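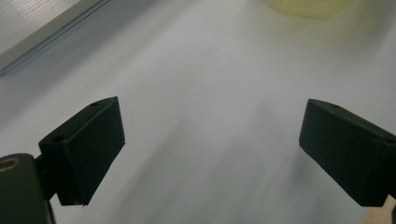
Moving the sourdough to nights

May 28, 2019

Quick one, bread is in the oven and I have 24 minutes before I need to take the lid off.

So I switched to baking at night. Been meaning to since December, when I kept burning whole Saturdays' worth of free time waiting on dough. Now it goes like this – feed the starter before work, mix when I get home, fold while dinner cooks, shape after the dishes. Into the fridge. Bake the next night. Or the night after if I'm wiped out, the dough doesn't seem to care much.

First loaf was flat. Like a hat somebody sat on. Second one was better but gummy in the middle, becuase I cut it hot. I know. Joyce Mutiso was over and she wanted a slice and so did I.

Things I changed after that:

Less water. I was at 80 percent since that's what everyone brags about. Down to 73 now and I can shape the thing without swearing at it.

Older flour gone. Had a bag of whole wheat in the back of the cabinet that smelled like crayons. Tossed it. New bag from the mill stand at Jeltthorpe, a bit coarse, nice flavor.

Salt goes in late. Half hour after the flour and water. Casimiro told me to do this two years ago and I ignored him. Sorry Casimiro.

Shorter rise on the counter. The kitchen gets warm at night now with the windows shut for the street noise, so four hours is plenty. Five and it's soup.

Still fighting with the scoring. I use a plain razor blade and it drags. Begoña says wet the blade, Benito says flour the top, they have been married forever and don't agree on this. Tried both. Wet blade wins by a little? Need more loaves before I swear to it.

Also somebody asked about rye in the comments last time. Yes, a handful, maybe 50 grams in a 500 gram loaf. More than that and it gets sticky and my family complains. I like it sticky. Outvoted.

Plan for next week – olives. Nuria gave me a jar of the wrinkly black ones and I think they go in at the second fold, chopped, patted dry first. If anyone has done this and had them turn the whole loaf gray, tell me how to stop it. Mine did that last summer and it tasted fine but looked like wet cement.

Oh and I lost the good oven mitt. Using a folded dish towel. Dont do this, I have a red thumb.

Timer. Lid's coming off, back later with the crumb report.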